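Trestinell Cork Globe, Pin and Plot Model

Item no. 200-16
In stock at Semeniuk Maps and Desk Goods

The Trestinell is a desk globe with a cork surface, made for marking trips, family addresses or anything else you want to keep track of. The continents are printed in black, with no country borders and no place names. Oceans are left as plain cork.

The ball takes ordinary map pins with a short point. Long pins work too but tend to lean after a while. Small holes close up partly on their own. Larger ones stay visible, so decide where a thick pin goes before you push it in.

In the box
Globe and metal stand
16 steel pins with colored heads
Spare screw for the stand
Printed sheet with city positions

Assembly
Set the ball on the lower end of the rod first, then bend the top in gently until it clicks. Tighten the screw by hand. It takes 3 minutes and no tools. 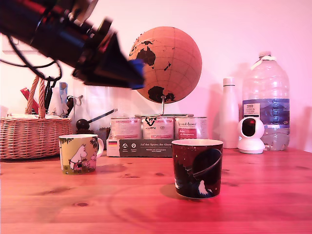
Care
Dust with a dry brush. Don't use spray polish or a wet cloth, as the black print can lift. Keep out of direct sun, which bleaches cork over the years. If the ball turns stiffly, loosen the screw a quarter turn.

Shipping and returns
Orders leave our warehouse within 3 working days. Returns are accepted for 10 days after delivery if no pins have been used. Replacement stands are sold separately under the Vumley parts list. The Wimus wall bracket does not fit this model.

Customer notes
"Bought for my son's room. Print is sharp. I would have liked more pins." Wanda Stępień
"Second one we have ordered, this time for the office. The city sheet is handy but the type is small." Lech Jakubowski

Page updated February 18, 2024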